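Speaker Notes: The Kitchen Table Course Project
Prepared by Solange MacLeod for the Hisine student showcase, 6 March 2019
Speaking order: S. MacLeod (slides 1 to 5), Mackenzie Gill (slides 6 to 9)

Slide 1. Opening

Good morning. On behalf of the students and instructors of the Applied Robotics course, I thank the Hisine organizers for including us in the program. Our presentation covers one semester project, carried out by two student teams, Baert and Brolter. Questions will be taken at the end.

(Pause for latecomers. Confirm that the microphone on the lectern is on.)

Slide 2. Purpose of the course

The course is open to students in their second year who have completed introductory programming. No earlier experience with robot arms is required. Students are expected to learn how to record a task by guiding the arm, how to organize the recordings, and how to judge whether the arm has learned anything useful from them.

In earlier years the final project was a stacking exercise with wooden blocks. Students did well at it, but the instructors found that the grades told us very little. A block has flat sides and nearly any grasp will hold it. The faculty therefore approved a new project in November, under the working title Plevanar.

Slide 3. The task

Each team was asked to have the arm carry out short kitchen instructions, such as moving the cup next to the plate or placing the banana in the colander. Instructions were drawn from a shared list. Teams could not choose only the ones they liked.

Every session starts with the objects placed by a student from the other team. This rule was added after the first two weeks, when both teams were found to be setting the table in ways that suited their own recordings.

Slide 4. The work table

(Leave this slide up while describing the setup. Allow one minute.)

The arm works from one side of a white table, next to a small toaster oven. Cookware, a colander and tableware share the surface with toy food. The colander and the green spatula were the objects students asked about most often. One is full of small holes, the other has a slotted head, and both gave the object detection software trouble early in the term. The cup lying on its side is also a fair test, as most of the first recordings had been made with cups standing upright.

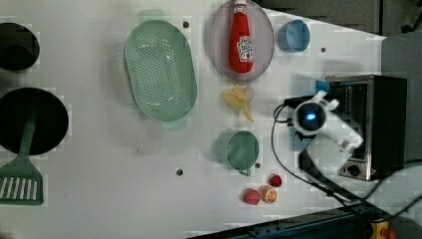

Slide 5. Results by team

The two teams recorded 1,506 attempts over the semester. Of these, 604 were made by Baert and the remainder by Brolter. The difference reflects a choice on the part of Baert, whose members spent several weeks reviewing and relabeling their early work before recording more.

On the final assessment, Brolter completed more of the instructions involving the cup and the mug. Baert did better with the small fruit. Neither team completed the spatula instruction to the satisfaction of the graders. The arm could lift the spatula by the handle but did not place it consistently.

(Hand over to Mackenzie Gill.)

Slide 6. A student view

Thank you. I was a member of Brolter, and I will speak to the daily work. Most of our lab hours went to resetting the table, checking file names and writing the session log. We had planned for 1,000 recordings before the midterm and did not reach that number. Our log shows that the shortfall came mainly from sessions we had to discard when the written instruction did not match the object that was moved.

Slide 7. Changes for next year

The students have submitted the following requests to the department:
A longer training period on the arm before recording begins.
A single logging form for both teams.
A separate assessment for long-handled tools.

Slide 8. Safety

All students complete the lab safety session before they may operate the arm. One student operates and a second remains at the stop switch. Hands stay off the table while the arm is powered.

Slide 9. Acknowledgments and questions

We thank the department for lab space and the instructors for their evening hours. Copies of the session log form are available at the registration desk.

(If asked about costs, refer the question to S. MacLeod.)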